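Category: Handling cells / Bench-top picking

Trilitz Bench Cell for carton presentation

The Trilitz is a table cell for small warehouses and repair shops that receive mixed cartons and need to present them one by one to a barcode scanner. It consists of one arm, a two-finger gripper, a felt-covered table with a raised rear ledge, and the Ollent control software. The customer can keep the scanner he already uses, provided that it can stand on its own base.

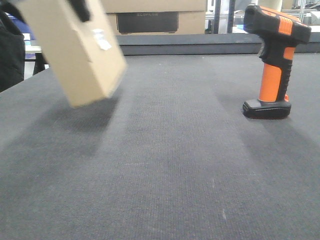
We are often asked why we don't use suction. Cartons in returns are frequently dusty, torn or covered with old tape, and a cup does not hold well on such surfaces. Fingers need more care in the approach, but they accept a carton in bad condition. The maximum weight is 2 kg per carton. For heavier goods please ask for the Gronska arm, which has a separate price list.

The soft covering of the table is a request from our first customers. It reduces noise, and a narrow carton placed on its edge does not slide so easily. It should be vacuumed regularly. A replacement cover takes 15 minutes to fit and no tools are necessary.

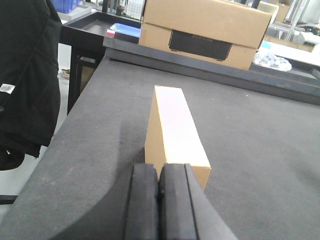

Figueiredo Automation | Applications Team

Besides the fixed camera at the workspace, the cell has a small one at the wrist, so the software receives a close view of the carton during the approach. Both views can be stored for later checking. The storage included in the price is 500 GB.

Delivery time is 11 weeks from the order. Installation is made by our own people, normally Adelino Ramalho or Inês Henriques, and includes training for the operators. Before the order we recommend sending us a set of your real cartons, also the ugly ones. Margit Antal will test them and return a short written report without cost.

Not included: safety fence, scanner, transport outside the mainland.

Tags: picking, returns, two-finger gripper, barcode

15 shares · 2 comments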